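The Forsyth site at Drusomby opened its surface measurement lab to visitors on 16 Nov 2019. Fiona Lamont ran the impedance bench, where a coated steel coupon had been in salt solution for 131 hours. Scatter below 15 Hz was put down to the reference electrode — a new one is on order.

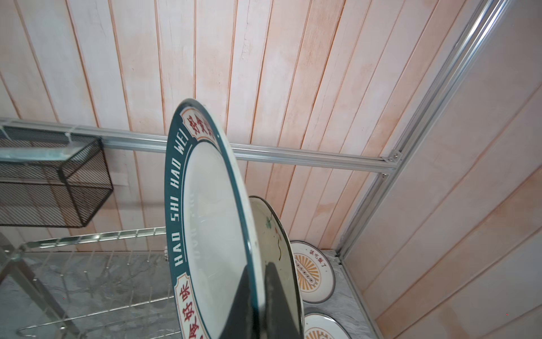 Plate with a teal rim lettered "HAO SHI HAO WEI."

Murdo Menzies then showed the humidity chamber, rated for over 2,000 hours between services. The potentiostat room was closed.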